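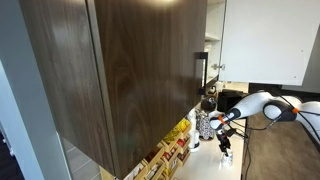

4.2 Who switched, and when

I went into the Lalside runoff data expecting the mailers to matter a lot, and they mostly didn't. Of the 1572 voters in our panel, 337 changed their pick between the first round and the May runoff, and 113 of those came from Erkberg alone (Figure 3).

Figure 3. Switchers by district, first round to runoff.

Erkberg still bugs me. It got less mail than Golov did - a lot less - yet people there moved more. My best guess is the late endorsement, but we only asked about that in the second wave, so I can't pin it down.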